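4.3 Comparing Two Grippers at the Sorting Station

This section explains how to set up and run a comparison of two grippers at the Botimcombe sorting station. It applies to stations controlled by Prirnard Cell Manager. Operators should complete Section 4.2 (Arm Homing and Safe Limits) before starting.

The comparison uses the standard sorting task. Parts are presented in the center tray and moved one at a time to the outer trays. Each arm is scored on the same parts, in the same order, with the same speed limits.

Before You Begin

Confirm that the station is in Setup mode and that the emergency stop has been tested during the current shift. The key switch must remain with the operator who will run the comparison.

CAUTION: Both arms can reach the center tray. Do not enable both arms at once during this procedure. The controller will stop an arm that crosses the shared boundary, but a part held in the gripper may be dropped.

Preparing the Station

1. Place the steel tray at the center of the table and press it against the locating stops.

2. Set out the four yellow trays, two on each side. Empty any tray that still holds parts from an earlier run.

3. Line the steel tray with a clean sheet of white paper. The overhead threshold in the Brunico vision profile was set against white paper and will not read correctly against bare steel.

4. Place the test parts on the paper. The standard set is one connector, one circuit board and one wire harness. Leave a clear space between parts so that the gripper fingers can close without touching a second item.

5. Check the cables on both arms. A cable that loops over the wrist must have enough slack for a full turn of the last joint.

NOTE: The wire harness should be laid in an open curve. A tightly coiled harness tends to spring when gripped, and the result cannot be compared with earlier runs.

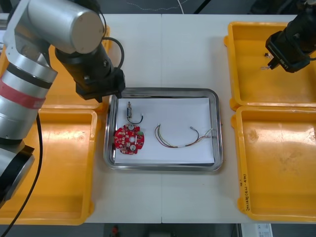 Station layout should be checked again whenever a tray has been moved or replaced. If the position of any tray has changed, run the tray teaching routine in Section 4.1 before continuing.

Running the Comparison

6. On the controller, open Trials and select New Comparison. Enter a name for the run. Names may not contain spaces.

7. Select the left arm as Arm A and the right arm as Arm B. Do not reverse this order, as the Baptiste report template reads the columns by position.

8. Select profile 531 for both arms. This profile limits closing force and is the only one approved for bare circuit boards.

9. Enable Arm A and press Start. The arm will attempt each part in turn and return to its hover position over the work area.

10. When the controller displays Pass Complete, disable Arm A. Return the parts to the steel tray by hand and restore their original positions.

11. Enable Arm B and repeat steps 9 and 10 with Arm B in place of Arm A.

12. Repeat the full cycle until the number of passes required by the test plan has been reached. Save the run before leaving Setup mode.

CAUTION: Never reach into the center tray while an arm is enabled, even if it is not moving. An arm holding at its hover position may resume without warning.

Recording Results

The controller logs each attempt as Placed, Dropped or Not Gripped. The operator must add a comment for any attempt marked Dropped, stating which part was involved and where it landed. A part that lands in the wrong yellow tray is recorded as Dropped.

Circuit boards should be inspected after every pass. Remove a board from the set if any surface component is loose or if the edge shows new damage – a damaged board may still be gripped normally and will give misleading scores.

Fault Codes

Code 386: Finger position does not match command. Disable the arm, clear the fingers and repeat the homing routine.

Code 2: Vision profile not loaded. Reload the Brunico profile and confirm that the paper liner is flat.

Log memory holds 3,736 attempts. When it is full, the controller will not start a new comparison. Export the stored runs as described in Section 6.1, then clear the log.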